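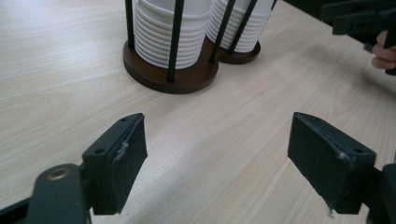 Savita Awasthi asked after the last session whether a table really needs to be cleared before it is wiped, or whether you can work around what is standing on it. Clear it first. A cloth pushed around the base of a cup holder leaves a ring of whatever was there before, and the ring is harder to shift the next time.

Unit 4: Tables and cup stations
Handout for Room 311, revised 3 Oct 2018

Daily wipe-down
Take cups out of the holders and stand them rim down on a clean tray. Move the holders to the trolley. Use a damp cloth, well wrung, and follow the grain from one end to the other. Finish with a dry cloth – the colour of a pale top shows streaks once it dries.

Dull patches
Look along the surface from a low angle. A duller area may be only the light, so change your position before you reach for a cleaner. If it stays put, try plain water, then the Pisel solution at the strength on the label. No scouring pads on wood grain.

Putting back
Paper-cup holders go toward the back of the table, upright, with the front left free for people to work. Check the inside of each holder for damp before you refill it.

For next time
Read the Dunotico sheet on finishes, pages 87 to 101. Bring your own cloths.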